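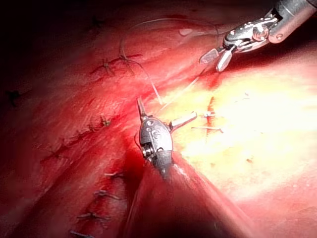 If a machine can put a row of stitches into living tissue, Reso wrote to us in August, then sewing on a trouser button is a matter of price, and a paper that says otherwise is arguing about last year's hardware. The firm asked that we put this view at the head of the section on mending, and we are glad to do so, as it is widely held and deserves a proper answer.

Figure 4. Two instruments with suture thread between their jaws, next to a line of closed and knotted stitches.

4.3 Mending and the surgical argument

The claim takes a form we met often while preparing this paper. Someone points to the hardest thing a robot arm has been seen to do, and everything thought to be easier is then marked as done. Sewing is the usual case. Surgical stitching looks harder than mending a pillowcase by any common measure: the material is slippery, the space is tight, and a mistake costs a good deal more than a pillowcase. We accept all of that. We do not accept that the second job sits inside the first.

Consider what is already settled by the time the instruments in Figure 4 are at the thread. The edges to be joined have been found. The thread has been chosen and is in the field. The view is close, well lit and taken up almost wholly by the work. A picture of this kind also tells us nothing about who or what was steering, and we have stopped treating any still as evidence on that point. In the papers we read for this section, the amount of human control was stated clearly in the methods and then went missing by the time the result was quoted by people selling something else.

A mending bench has none of these things settled. The garment arrives in a bag. The hole may be in the lining, with the complaint written on a slip of paper pinned to the outside. The thread has to be matched for colour and weight. The cloth must be turned, flattened and held under even pull while the stitch goes in, and the person doing it shifts their grip all the time without noticing. Most of the labour is in the handling, and the stitch itself is a small part of it.

We tried to put a figure on this at the Stasdale laundry, where a Cludport two-arm bench had been installed for small repairs. The bench was given 62 garments from the ordinary mending rail, picked by taking whatever hung next. The only items left out were leather and anything with a broken zip, which Stasdale sends elsewhere. A repair was passed if the laundry's own staff would have hung it for collection without touching it again. We asked them to be no stricter than usual.

Eight garments passed. All eight were straight seams in woven cotton, and all had been laid flat on the bench by a member of staff before the arms began. When the same kind of seam was offered in a heap, the bench did not finish one. The usual failure was that the arms picked up two layers and sewed them together, neatly, with good even stitches. We mention the quality of the stitching because it was never the trouble. Anyone shown a close picture of one of those spoiled sleeves would have called it a success.

Buttons went worse than seams. The bench could find a button in its tray and could carry it to the cloth. It could not tell when the thread had gone through the hole and when it had gone past the rim, and it went on pulling in both cases. Cludport has since changed the way the arms sense pull on the thread. We have not tested the new version and make no claim about it.

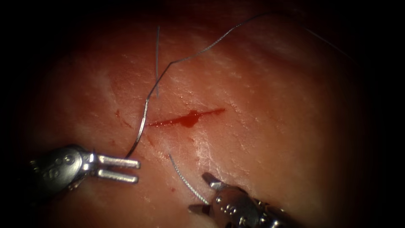

Thread is the easy bit to film and the hard bit to own, Cludport replied when we sent a draft of this section, and went on to say that our trial had punished the bench for the state of the laundry, that no sensible buyer would feed it from a heap, and that a folding table and one trained person would have doubled the score.

Figure 5. Incision, thread and curved needle, with the jaws of both instruments open. The thread crosses the left end of the cut.

The reply is fair as far as it goes. We would like to see it tested. But the trained person is the point at issue. If the repair needs someone to find the damage, turn the garment, lay it flat and choose the thread, then what has been automated is the part that a practised mender does in the time it takes to listen to a song on the radio. Stasdale timed its own staff at this and found that laying out a garment for the bench took longer than mending it by hand, for every kind of repair except the long straight seam.

Figure 5 is useful here for a different reason. The needle lies between the wound and the right-hand instrument, close to the upper jaw, and the jaws are open. We cannot say from the picture whether the needle is about to be taken up or has just been let go, and it does not matter to our argument. What matters is that a needle must be grasped at some point along its curve and at some angle, and that the choice decides whether the next move is possible. In household sewing the same choice comes up with every stitch, with a straight needle, in cloth that moves when it is touched. The Cludport bench avoids it by never letting go of the needle. This is a sound piece of engineering and it also rules out any repair in which the needle has to pass fully through to a side the arm cannot reach. Cuffs, pockets and hems on lined skirts are all in that group, and they make up a large share of what people bring in.

There is also the matter of the thread itself. In Figure 5 it is a long strand with small kinks in it, well clear of the tips for most of its length. Slack thread on a mending bench catches on things: on buttons already sewn, on the feet of the clamp, on the arm. Our notes from the trial record snags more than any other single event. Two of them stopped the bench completely and had to be cut free. A person meets a snag with a flick of the wrist and would not think to write it down.

We looked for evidence against our position in the Dambrauskienė collection of repair recordings, which has long takes of hand menders at home and is the best source of its kind that we know. We had expected to find stretches of plain, repeated stitching that a machine could take over whole. There are such stretches, mostly in quilting and in curtain hems. In ordinary clothes repair they are short and broken up by turning the work, holding it to the light, biting or snipping thread, and undoing a stitch that has gone wrong. Undoing is the part for which we found no machine equivalent at all. The Cludport bench has no way to take out a stitch it has put in.

None of this counts against robot instruments in the operating theatre, on which we have no standing to comment. Our complaint is with the borrowing. Skill shown in a prepared field, with a trained team around it, is evidence about that field. It may in time be shown to carry over to the mending rail, and if so the way to show it is with a mixed bag of clothes, unsorted, and a count of what came out fit to wear.

For the scoring in Table 3 we have therefore entered straight seams in woven cotton as "partly done, with help" and every other kind of mending as "not yet". Reso has asked us to record that it would score both one step higher. Its reasons are printed in full in the appendix, together with the Stasdale timings.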